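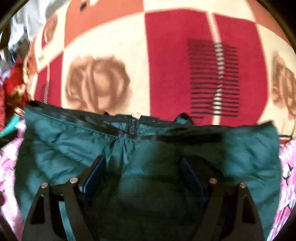 Bring back the mending table

June 26, 2023

I grew up thinking of clothes repair as something that happened behind a closed door, usually late at night and usually with some sighing. Then last winter I walked into the back room of the Viltard branch library and found one long table, two sewing machines, a coffee can full of buttons and a dozen people talking over each other about zippers. I've been going ever since, and I think every town should have one.

Mending at home is lonely and a little dull. You put it off. The coat with the torn lining goes on the chair, then in the closet, then into a bag for the thrift store, where somebody else has to decide if it's worth saving. At a shared table the same job takes half an hour (well, an hour if you talk as much as I do) and you go home wearing the thing!

What I love most is how fast people learn. I had never patched anything in my life. On my first night a woman across from me showed me a ladder stitch, the kind that closes a seam from the outside and then disappears when you pull the thread tight. I must have said "wow" out loud, and she made me do it again on a scrap until my stitches stopped wandering. By spring I was showing it to a teenager who had ripped the pocket off his favorite jacket – he was quicker at it than I am now.

Cost comes up whenever I push this idea on friends in other towns, so let me talk about it. Our table started with 500 dollars from the neighborhood fund in Fogh, which paid for thread, needles, good scissors and a tune-up for both machines. The room is free. Fabric comes from people's closets, and there is always too much corduroy. Compare that with the price of almost anything else a town does on a Tuesday night.

I've heard the argument that cheap clothes aren't worth fixing. Some of them really aren't, and I've given up on a few sweaters that had more hole than wool. But plenty of inexpensive things are perfectly sound except for one seam, and a quilted coat that has lost a snap is still a warm coat. The price tag doesn't tell you how many winters are left in it.

Stomell is talking about turning its old post office into a community space this fall, and the survey is open until the end of the month. There's a blank line at the bottom for other suggestions. I wrote "a big table, good lamps, sewing machines" and then ran out of room, so if you live over there, please write it in too, and add an ironing board. We waited far too long to get ours.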